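Support > Workroom supplies > Tickets > Pen cup tips over

Status: open, waiting on parts
Opened by: Rosalind Kasprzak
Handled by: Ezequiel Lozano
Date: Tuesday, June 20, 2023

Problem: mesh pen cup on the white table goes over when a marker is dropped in at a slant. Also marks on tabletop nearby, blue, won't wipe. Two separate things prob but logging together.

Cup is the Iltik mesh one, black, solid band at the bottom. Bought with the Lindgren order, pack of 19, same batch went to the front office and they have no complaints so far.

Rosalind's note from opening: "Marker goes in tip first, leans on the rim, whole cup rocks. Went over twice before lunch. Fine with a pencil."
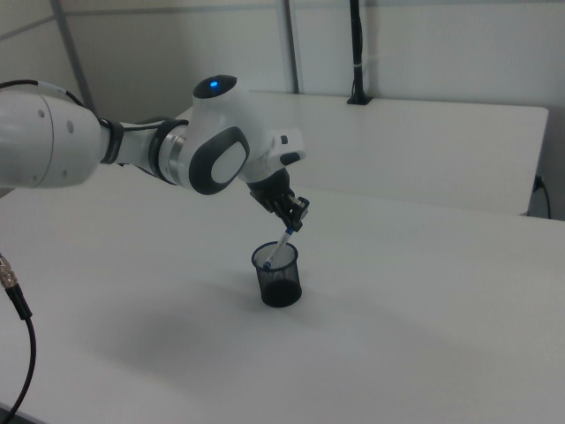

Checked first: is the table level. Yes. Put the Grolen level on it both ways, bubble dead center. Moved the cup to the windowsill, same rocking, so not the table.

Checked second: base. Turned cup over, bottom is bowed out a little. Pressed it flat with thumb, pops back. Three others from the cupboard, one bowed the same, two flat. Swapped in a flat one for now.

Weight: kitchen scale says the cup is 100 g empty. Tried 200 g of steel washers in the bottom, taped down. Doesn't tip any more, at least not for me. Ugly tho and the tape lifts.

R.K. replied: washers ok short term, but markers now sit too high and are hard to grab by the cap. Wants a rubber foot or a felt disc insted.
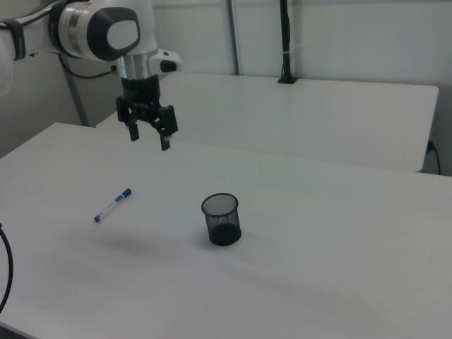

Re the blue marks. Markers are being left lying on the table between uses, caps not pushed all the way on. Click the cap. Tried on the marks:
- damp cloth, nothing
- dish soap, nothing
- Skemen board cleaner, took off most of it, faint ghost left
- rubbing over with a fresh dry-erase and wiping right away, got the rest except one spot by the corner

Do not use the scouring pad. The finish is matte and it'll go shiny where you scrub, ask me how I know (other table, my fault, ticket already closed).

Still to do
- felt discs, asked Lindgren for a price, they only sell by the 600. Looking elsewhere
- send the bowed cups back, need the packing slip. Rosalind do you have it??
- last blue spot, leave cleaner on for five min and try again

Update, same day 4:10: slip found, in the drawer under the envelopes. Return form filled in. Leaving ticket open till the discs get here.

Related tickets
Dry-erase caps cracking at the clip
Second table wobbles when leaned on
Reorder: Skemen board cleaner
Drawer labels peeling
Shiny patch on tabletop (closed)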